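Tillisholm Hand-Held Gripper Station: Set-Up Guide
Section 2. Planning and Budgeting the Station

Published 5 Apr 2024 by Bergeron Technical Publications

2.1 Scope

This section covers what to buy, what to reserve money for, and what to decide before the first order is placed. It applies to a two-gripper tabletop station with one operator. Assembly of the grippers is in Section 3. Software installation is in Section 5.

Read the whole section before requesting quotes. Several items depend on each other, and the table size in particular sets the length of the cables and the number of bins that will fit.

2.2 Before you order

1. Write down the tasks the station will be used for in its first year. Sorting, placing and bin-to-bin transfer need the same base equipment. Tasks with liquids or powders are outside the scope of this guide.

2. Measure the room. Allow 28 inches of clear floor on the operator side of the table and enough space at the rear to reach the cable runs.

3. Decide whether the station is permanent. A station that will be moved between rooms needs locking casters and a second set of cable clips, both ordered separately.

4. Confirm who approves the purchase. The grippers, the computer and the furniture are usually quoted by different suppliers and may fall under different budget codes.

Note: Tillisholm quotes issued before January use the old part numbers. Ask for a reissued quote if yours shows a five-character code.

2.3 Core equipment

Order the following as a single lot where possible.

1. Grippers, one left and one right. The pair is matched at the factory. Do not combine units from two pairs.

2. Tracking plates, one per gripper. Plates ship flat and are mounted during assembly.

3. Gripper cables. The standard length suits a table up to 6 feet long. For a longer table, order the extended set. Do not join two standard cables.

4. Recording computer. See the minimum specification in Section 5.

5. Table. Choose a plain, light, non-glossy top. A patterned top can be used with a white cover sheet. Add the sheet to the consumables line, as it is replaced when marked.

Caution: Do not size the table by the reach of the grippers alone. The operator's forearms and the cables need room in front of the work area. If cables drag across the objects, the table is too shallow or the bins are too far forward.

2.4 Bins and task objects

Bins are the item most often underbudgeted. They cost little each, but a change of bin partway through a project can mean repeating recorded work.

1. Select one bin model in one color. If two sizes are needed, buy both at the start.

2. Check the handle openings. An opening in the front wall changes how a gripper can approach the bin.

3. Place a trial set on the table and test the reach with both grippers before buying the full quantity.

4. Buy spares of each size from the same batch.

5. List the task objects. Thin metal items such as forks are harder to pick from a flat surface than blocks or cups, and wear the fingertips faster.
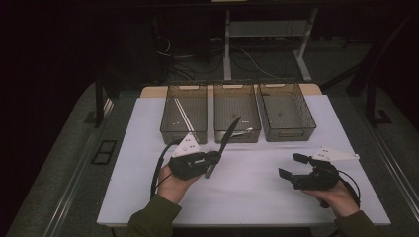
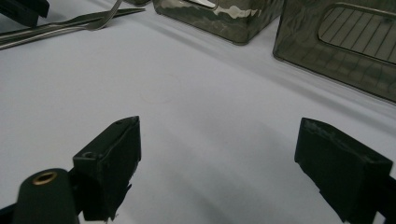
Gripper work at a table with translucent bins.

Note: Tinted bins from different makers rarely match in shade. If a bin is discontinued, replace the full set at a break between projects.

2.5 Wear parts

Treat the gripper fingers as consumables. The contact faces and edges wear with use, and the rate depends on the objects handled more than on the hours logged.

1. Budget one spare pair of fingers per gripper at purchase.

2. Inspect the fingers every 600 cycles. Look for scuffed edges, loose material along the lower edge, and play at the linkage.

3. Replace both fingers of a gripper together. Record the date and the cycle count on the station log.

4. Reorder when the last spare pair is fitted. Standard lead time from the Hemham warehouse is 19 working days.

Caution: Do not trim, sand or glue a worn finger. A change in the finger profile affects the opening calibration, and the fault may not show up until recordings are reviewed.

2.6 Room and utilities

1. Lighting. Provide even light over the table. Direct lamps cause reflections on plastic bins. Where the rest of the room is kept dim, make sure the operator can still see the floor.

2. Power. Provide one dedicated outlet strip for the computer and one for the gripper supplies. Do not run lamps from the gripper strip.

3. Cable management. Include floor covers or trays in the first order. Cables behind the table must be kept out of the walking path.

4. Frame. If an overhead or rear frame is to be fitted, check its footprint against the table legs before ordering. The Burberg frame is sold in two widths, and the wider one will not pass through a standard door when assembled.

2.7 Building the budget

Enter costs under four headings so that later stations can be compared with the first.

Equipment: grippers, plates, cables, computer.
Furniture: table, frame, casters, floor covers.
Consumables: fingers, cover sheets, bins, task objects.
Labor: assembly, calibration, operator training, operator hours.

Labor is normally the largest heading after the first quarter. Do not estimate it from recording time alone. Include resetting the objects between takes, calibration at the start of each shift, and review of rejected takes.

Note: Hold a reserve for shipping and import charges. Suppliers quote these separately, and they can change between quote and delivery.

2.8 Receiving the order

1. Check each carton against the packing list before signing.

2. Confirm that the serial numbers of the two grippers end in the same three digits.

3. Store the grippers closed, in their original foam, until the table and power are ready.

4. Report shortages to the supplier in writing and keep a copy with the station log.

Continue to Section 3 when all items under 2.3 are on site. Bins and task objects may follow later, but calibration cannot be completed without at least one bin of each size.

Related sections
Section 3. Assembling the Grippers
Section 4. Calibration and Daily Checks
Section 5. Recording Computer and Software
Appendix B. Spare Parts and Order Codes

Contact Tillisholm Support | © 2024 Tillisholm | Back to top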